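14th February

Woke up before the alarm with my tongue already doing Ukrainian vowels, which I'm taking as a good sign. Three months ago I couldn't read a bus stop in my grandfather's language, and this morning I lay there in the dark muttering the first verse of a Kobzar poem at the ceiling and got nearly all the way to the end before I lost a line. Same line I always lose. I got up and looked it up, in my socks, standing on the cold bit of floor by the bookcase, and then of course I was awake for good.

So I did my cards early. The deck is at 2,839 now. I know that sounds like a lot, and it would be if I really knew them, but a good chunk are what I call nodding acquaintances. I see the word, I feel friendly toward it, and I have no idea what it means. "Puddle" is one. I've met puddle dozens of times! Got it wrong again today. Missed "eyelash" too, and "to borrow," and both of the words for blue, because I can never decide which blue is which blue. I got 84 percent in the end, and I gave myself the point for "borrow" even though I had the stress in the wrong place, so call it a diary number and not a scientific one.

Funny thing is, when I started in November I was sure the alphabet would be the hard part. It took me a week. I bought that Moleo notebook with the gray cover and wrote every letter out in rows like a kid, and felt enormously clever, and then I opened the chapter on cases and had to go lie down. Seven cases. I've more or less made peace with four of them. The vocative I actively love — I think it's wonderful that there's a special ending just for calling out to somebody. English should get one. The instrumental and I are not on speaking terms.

Valentine's Day, so the Esby was packed when I walked over for coffee around ten. Every table had two people at it except mine, which had me, the gray notebook, and a cinnamon bun with pink icing that I hadn't asked for pink on. The girl at the counter said all of them were pink today. Fine. It was a good bun. I sat by the radiator and tried to write ten sentences about my family without looking anything up, and I managed six. Here's the best of them, in English: "My grandfather had a big garden and a small dog, and the dog did not like the garden." I was so pleased with that "did not like." The negative flips the case of whatever comes after, and I remembered all on my own, with a mouthful of bun.

It's true about the dog, too. He was called Zhuk, beetle, and he'd sit on the back step and refuse to set a foot on the grass. I was maybe six. Grandpa talked to that dog in Ukrainian and to us kids in English, and I remember being jealous of it. I thought the dog was getting the better conversation. Now I've got enough words that I can sort of play back the things he used to say, and I'm fairly sure it was mostly "move" and "what do you want now" and "you've eaten already." Still. I'd have liked to be in on it.

Called Mom from the walk home. She remembers more than she lets on. I tried my dog sentence out on her and there was a long silence, and then she laughed so hard she had to put the phone down. Apparently I'd said the dog did not love the city. Garden and city, sad, horod. They don't even sound alike! I have no clue how I did it. She fixed it, and then she started singing a counting rhyme, out of nowhere, the entire thing, that she swears she hasn't thought about since she was in first grade. I made her sing it again so I could scribble it down with the phone pinched under my chin. Half of it is unreadable because it had started sleeting, but I got the part about the geese.

I asked if she wanted to do the Mekgate class with me, the evening one, the conversation group. She said no, she'd only be embarrassed. I said, Mom, I'm the one who has dogs hating the city. She said she'd think about it, and from her that's practically a signature on the form.

Spent the afternoon on labels, which I'd been putting off since before Christmas. The book says to put the word on the thing, all over the house, and to say it out loud every time you touch it. I did the front hall and the bathroom in one go (mirror, towel, door, other door) and then made a list for the kitchen, since that's where I apparently live. I did the fridge, the window, the spoon drawer. Then I got stuck on the microwave for a ridiculous amount of time. My old dictionary doesn't have it, being older than I am, so I had to go digging. The full name is a monster, mikrokhvylova pich, microwave stove, and I practiced it in front of the thing like I was about to introduce it at a wedding. Mikrokhvyliovka is the everyday version, which is somehow not shorter. I've written both.

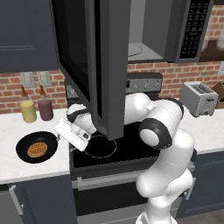

Vsevolod Koval

Then there were all the bits. Once you start, everything has parts, and each part wants a name. Door is dvertsiata when it's a little door, on an oven or a cupboard, and I'd been using the big front-door word for everything like some kind of giant. Button is knopka, easy, I'd have guessed that. The round plate that goes in a microwave is tarilka, same as a dinner plate, so that one was free. Cabinet is shafa or shafka depending how big it is, and that's the thing I'm beginning to notice about this language: it's always asking you how big, and how fond of it you are. There's a small and affectionate form of nearly everything. Spoon, little spoon. Cat, little cat, even littler cat. I spent a while making affectionate forms of things that probably don't have them. I made one for "invoice." I'm not writing it here in case a real Ukrainian ever reads this.

Ran out of tape at the stove, so the stove will have to go nameless until tomorrow. I also need to redo the one on the fridge, which I spelled with the wrong kind of "i." There are two that look like trouble and one that really is, and I keep mixing them up when I write quickly. On the screen I'm fine. It's only my hand that hasn't learned yet.

Dinner was buckwheat with onions, since I'd been saying the word for buckwheat all week and wanted to earn it. Hrechka. I fried the onions too long while I was trying to catch what they were saying on a radio program — a cooking show, I think? or possibly something about tax — and I understood "please," "thank you," "on the left," and one complete sentence, which was "I don't know either." I shouted when I got it. Complete sentence, full speed, from a stranger! Then I missed the next five minutes from being so excited.

Late now. I've read the poem through again, twice, and I think I've finally figured out why I keep dropping that line. I learned it with the stress wrong, so the rhythm trips, and my memory just hops over it to get to the part that's comfortable. So I've marked the stress in red pencil and said it slowly a bunch of times, walking up and down the hall past all the new labels. Mirror. Towel. Door. Other door.

Mom just texted. No words, only a photo of an envelope with something written on the back of it in her handwriting, the old slanty kind she used in school, and it's the rest of the geese rhyme. There's a verse in there I don't have. I can read all of it except one word. I'm going to look it up in the morning.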